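## 4. Setting up the wrist camera and the first pick exercises

*Skesham School Robotics Club, arm handbook. Section revised April 19, 2019.*

Read this section after the arm is fixed and the emergency stop is tested (section 3). You need the club laptop with the Vachon control program open, and one other member who stays beside the stop button.

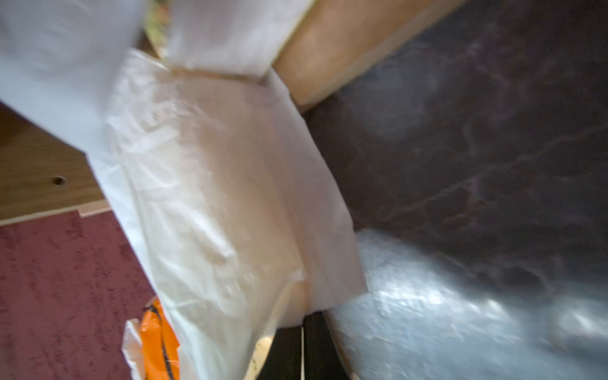
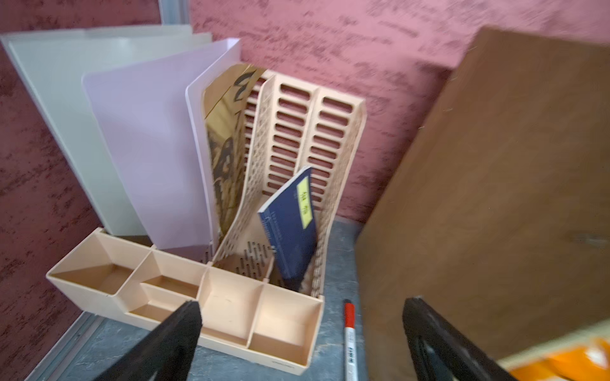
*Fig. 4.1 and 4.2 - Views from the wrist camera: a crumpled white plastic bag (first picture), and the desk organizer between the two fingers (second picture).*

### 4.1 Check the camera view

1. Switch on the arm and wait until the program shows "Ready". It can take roughly 20 seconds.
2. Open the tab **Wrist view**. If the window stays black, close the tab and open it again before you touch any cable.
3. Send the arm to the position **Home high**.
4. Open the gripper completely. In the organizer position you must see both black fingers coming up from the bottom of the view, one on each side, as in Fig. 4.2.
5. If only one finger is visible, the camera has turned in its holder. Stop the arm, loosen the holder screw by half a turn, correct the camera by hand and tighten the screw again.
6. Save one still picture in the folder of your team. Write the team name first and then the exercise number.

**Note:** The view moves together with the wrist. When you turn the wrist, the whole picture turns too, and "left" on the screen is then not the left of the worktop. New members lose much time with this. Please practise it slowly, without any object, until your hand understands it.

### 4.2 Exercise A: moving above a desk organizer

The purpose is to bring the fingers over a compartment and stop there. You do not grip anything in this exercise.

1. Place the organizer so that the low compartments are nearer to the arm and the tall file holder is behind them.
2. Keep the low compartments empty. Booklets can stay in the file holder.
3. Set the speed to 14 in the program. Do not use a higher speed before your team has passed Exercise A.
4. Move forward in small steps until the compartments are between the two fingers on the screen.
5. Choose one compartment and say its name aloud, so that your partner knows where the arm will go.
6. Lower the gripper with the **Down** key, one press at a time. Stop while there is still a clear space above the walls of the compartment.
7. Go up again by the same path. Write the number of presses in the team notebook.

**Caution:** The file holder is much higher than the compartments. A movement which is safe at the front can hit the high side walls at the back. Always go up first, and only then go backwards.

**Caution:** If a pen is lying near the organizer, look where it is before you lower the arm. In Fig. 4.2 the marker with the red cap is very near to the right finger. A pressed pen rolls away suddenly and people try to catch it - please do not put your hand there while the arm has power.

### 4.3 Exercise B: looking at soft objects

Plastic bags are more difficult than boxes. The folds are bright, the shape is not regular, and something inside may show through the thin plastic.

1. Send the arm to **Home high** and reduce the speed to 2.
2. Approach the bag from above and stop when it fills the middle of the view.
3. Wait until the picture is steady. Parts of a picture taken in movement can be blurred, like the white sheet in the upper left corner of Fig. 4.1, and the edges are then not reliable.
4. Find one fold that stands up from the rest. Decide with your partner if this is a good place for the fingers.
5. Look also at what is near the bag. Cables, straps and other bags must be kept away from the fingers before you continue.
6. Take a still picture and mark the chosen fold in it. The gripping itself is explained in section 5.

**Note:** When a lamp shines directly on shiny material, change the lamp and not the camera settings. The settings are shared by all teams, and the ones for the Usamside meeting in June are already saved under profile 27.

### 4.4 Before you leave the arm

1. Send the arm to **Home high**, then to **Rest**.
2. Close the gripper and switch off the power at the wall.
3. Put the lens cover back on the camera. Spare covers are in the drawer with the Barkia label.
4. Sign the notebook with your team name and write down any fault, also a small one.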